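Clubs > Clormont Robotics > Meeting Notes > July

Okay, I'm on notes again, so forgive the spelling! We got going at 6 and had the kitchen until the pizza showed up.

Old business: the Gestton entry form is in, and the Uddin grant came through at $869. We asked for 1,000, so the spare servo order gets trimmed (I'm sad about the nice ones). Motion to buy the cheaper set passed.

Pickup task: we're going with tabletop clutter and trash for the demo, and both grippers stay in. I really pushed for keeping the sponges in the object set, and I won that one! Blue pads stay on the jaws until after Gestton.
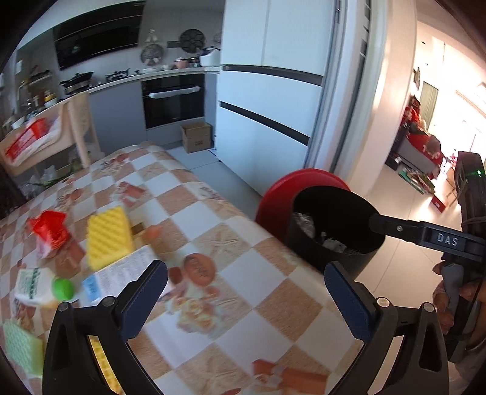
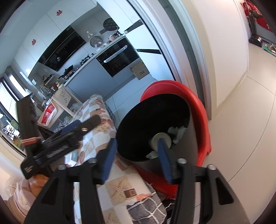 Then we argued over the name for ages. Jondurus won by one vote, and I still think it sounds like a dinosaur. Stickers are on me, budget permitting.

To do before Friday: label the chargers, finish the poster text, and somebody please send me the login for the sign-up sheet. Next meeting same time, bring snacks.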